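Keeping Cell Three Honest

I first met Annunziata Valentini on her back under a bench at Drudside, holding a torch in her teeth and swearing at a cable gland. She waved me over with her foot. I'd come to write about the robots, and she reckoned I might as well see the bit that breaks.

Drudside does small-batch packing for half the cafes in Haddale, and cell three is the one that puts tumblers inside tumblers. It has an arm and a five-fingered hand from Kenitz, and it does the job all day. Well, most of the day! Annunziata has looked after it since April, when the last bloke moved to Costa and left her a drawer of odd screws and a notebook she can't read.

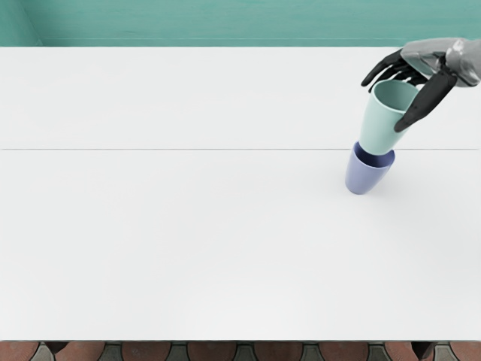 Annunziata sets up every new job in the simulator before she lets the real hand near a cup, and she's a bit of a fanatic about it. She used to teach the moves straight on the machine, nudging the arm along with the pendant, and it cost her a whole carton of cups and one fingertip (the robot's, thank goodness). Now she sits with a cuppa and fusses over the angles on a screen. She had me look at the green cup, tilted a little with its base just inside the mouth of the blue one, and the long black thumb pressed against its outer wall. The thumb is what she cares about. Too high and it slips over the rim, too low and it fouls the bottom cup on the way in, so she shifts it a hair, runs it again, shifts it back, and mutters.

Once she's happy, the program goes over to the real cell and the fiddly part starts. The simulated table is perfectly flat and the one at Drudside is not. She has a dial gauge and a tin of brass shims for that, and she checks the bench height at the four corners, then re-zeros the wrist. There are 31 lines on her checklist, in pencil, and she does them in order even when I'm talking to her.

The fingers get their own going-over every 120 hours. She wipes the pads down with a damp cloth, works each joint by hand with the power locked off, and feels for grit. I had a go and felt nothing at all. She took the same finger, wiggled it twice and said the second joint was on its way out. Sure enough, she had a new bushing in the drawer, 335 written on the bag in texta, and it was in before my tea had cooled.

She ran ten slow cycles after that with her hand on the stop button, then ten at full speed, and wrote both down. Then she went back under the bench, to the cable gland, and asked me to pass the torch.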